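Many people in our town laugh when they hear that the robotics club at Figueroa spends its afternoons on laundry. I am a parent there, and I think the laundry is the best part.
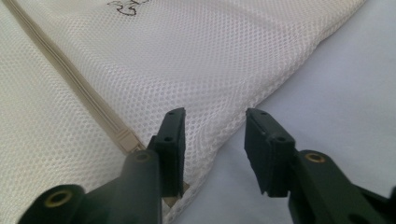
Mesh laundry bag with zipper, between the gripper fingers.

My neighbor Ibsa Demissie would prefer a contest with fast machines. I understand him. But a soft thing is a hard teacher, and the students must look at their own hands before they write any code. The club paid 314 dollars for parts in June, and I consider it well spent.
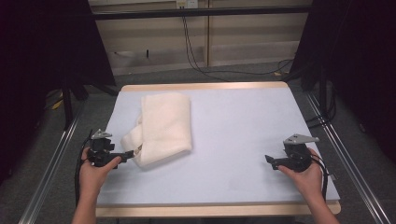

Do students need to know programming before they join?
Beginners are welcome, and the older members teach them the first steps.

I hope the school will keep the club for one more year, with the towels.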